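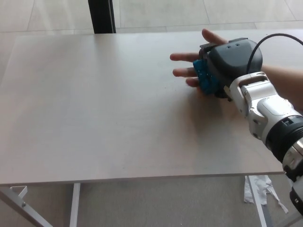 Palm down on the tabletop, fingers a little apart.

Wanted: your hands, and an hour of your time

I'm putting together a book of hands from Cudham and Nundosden, and I'd love yours to be in it. Any hands at all! Farm hands, piano hands, hands that have typed invoices for forty years, hands that have never held a hammer and don't plan to start.

What I do is pretty simple. You sit down at my table, I draw around your hand in pencil on a big sheet of good paper, and while I'm drawing we have a yarn about what that hand has done. I record the yarn, type it up, and it goes on the page opposite your outline. No faces, and no surname unless you want it there.

I've done 148 so far, mostly people I bailed up at the market or in the queue at the chemist. The book needs 306 (it's the number that fits the binding, and the printer has been very firm with me), so I've got a fair way to go and I've run out of relatives.

Who I'm after

Anyone over 16 who lives, works or grew up in either town. The last count had Cudham at 2,331 people, so there are plenty of you I haven't pestered yet. I'm short on a few kinds of people in particular, and if you're one of them I'll be especially pleased to hear from you:

Shift workers. Every session I've run has been on a weekday morning, which was silly of me, and I've missed everyone from the cannery.

Teenagers. I've got two. They were both terrific and they both talked about gaming for the full hour.

People who sign. I can book an Auslan interpreter if you give me a week's notice, and I'd really like your pages to be done properly.

Anyone with arthritis, a missing finger, a tremor, a scar with a story, a hand that doesn't do what it used to. Some of my favourite pages so far are from people who warned me on the phone that theirs weren't nice to look at. Please don't be put off. If laying your hand flat is sore we can do it curled, or on its side, or just talk and skip the drawing.

What the hour is like

You'll get a cup of tea first. Then I'll ask which hand you want drawn – people often have strong opinions about this – and you rest it on the paper however feels comfortable. The pencil tickles a bit between the fingers. I go slowly, and you can lift your hand and have a stretch whenever you like, we just line it up again.

I don't have a list of questions as such. I usually ask what the first job was that your hand got paid for, and what you could do with your eyes shut. One woman said shelling peas, and we didn't get onto anything else. If there's something you don't want to talk about, say so and we'll move along.

Rings on or off, up to you. Same with nail polish, although it won't show in a pencil line. Come straight from work if that's easier. I've had sump oil on the paper and I left it there.

What you get

A $40 grocery voucher for your time, a full-size copy of your outline to take home, and a copy of the book when it comes out. Gritard, the little press that's publishing it, is covering the vouchers and the printing. I'm not getting rich out of this, in case you were wondering, but I am having a lovely time.

You'll see your typed-up words before they go anywhere. Cross out whatever you want. If you change your mind about the whole thing, tell me before the pages go to the printer and I'll take you out and give you the original drawing back.

Where and when

The next lot of sessions starts on 15th November in the side room at Montoya House, in Nundosden, next to the library. I'll be there from 4 in the afternoon until 9 at night, and I've kept 8 places for that first day. More evenings will go up on the noticeboard as those ones fill.

Park around the back, where there's a ramp and a wide door. The front steps are steep and the handrail is wobbly. The bus from Cudham stops outside the library, though the last one home is at ten past eight, so ask me for an early spot if you're relying on it.

Can't get to Montoya House? I'll come to you if you've got a table and a bit of light. I've drawn hands in a shearing shed, on an ironing board and in the dialysis ward, and the ironing board was the only one that gave me trouble.

How to put your hand up

(Sorry. I've been making that joke for months.)

Leave a note in the blue folder at the library desk in either town, with your first name, a phone number and the best time to ring. Tell me if you need the interpreter or a home visit. You don't have to write anything about yourself, though people do, and I read every word.

If you know someone who'd be good but would never volunteer, bring them along and have a cuppa while they're being drawn. And if you've already been done, you can come back with the other hand once I've got through the new people.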